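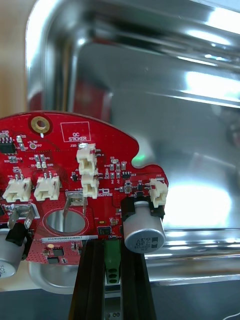 Fig. 1. Red board, wrist camera view, held over the steel tray.

Handout 4: Teaching by hand and teaching by remote
Sharada Lobo, November session

Okay, so last time we got as far as turning the arms on and waving them about, and I promised you we'd get to real demonstrations this week. Please read this before you come in, even if you only skim it over lunch!

There are two ways we show a robot a job in this course. In the first you take hold of the arm itself and push it through the motion (the books call this kinesthetic teaching, I call it leading by hand). In the second you sit back and drive the arm with a controller, and the arm copies you. Leading by hand is lovely for getting a feel for the joints, and I still start everyone on it. The trouble is that your own sleeve ends up in the camera view, and the robot won't have your sleeve later on. So from this week most of our recording is remote.

The job is sorting electronic parts out of a tray and into bins. Look at Fig. 1 again and think about where you'd grab that board. The fingers have it at the bottom, and there are connectors and two big capacitors further up that I would really rather you didn't squeeze. When you're driving, pick your grip before you go down. Hovering over a part while you make up your mind gets recorded too, and a model trained on dithering will dither!
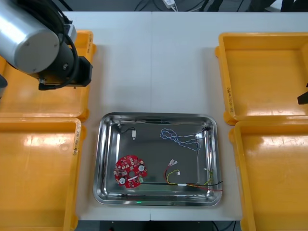
Choosing what to pick first is part of the demonstration, and it's the part my students think about least. I want you to have a rule and stick to it for a whole session. With a tray like this one I'd go for the red board first, since it's stiff and gives you a clean edge, and leave the harness with the red, yellow and black leads for last. One of its leads is draped right over the rim, so a low approach from the right could snag it. The blue-and-white wire is a nice middle-difficulty pick: go for the loops and lift slowly.

Some numbers for planning. The Naidu exercise needs 233 good episodes from the whole class, and the longer Lanari one needs 500. Save everything in Skuvau under your own initials, bad runs included, but tick the "discard" box on those. Please don't fix a bad run by slowing down halfway through it. Stop, reset the tray, start over.

For next time, read the Brokitz notes up to the part on camera placement, then write me half a page on one thing you'd lead by hand and one you'd drive remotely. Bring it on paper if you can (I like scribbling on things).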